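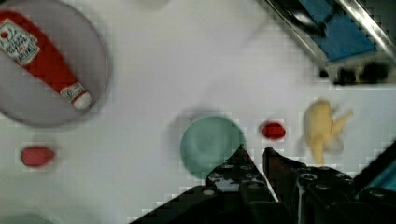 Clearing a table: are we there yet?

grolcombe_dave
Wednesday, 19:40
My brother-in-law reckons a robot will be laying and clearing his table within two years. I say seven at least. What do people here think?

O. Duda
Depends on the table. Bowls and plates are fine if they're spread out. Stack them with cutlery in between and it all slows down.

bogumil_c
Disagree. Spread out or not, a sauce bottle lying on a plate is a nuisance. It rolls when you touch it. Ours at Zawadzka took roughly 5 goes at one last October.

O. Duda
What grip force? We had that until we turned it down.

bogumil_c
Low already. It was the approach angle.

Farzana C
I pack shelves for a living and I'd take a slow one tomorrow if it did the night shift. Don't care if it needs 5 goes.

grolcombe_dave
You would if it was your ketchup on the floor.

Farzana C
Plastic bottle, it'll bounce.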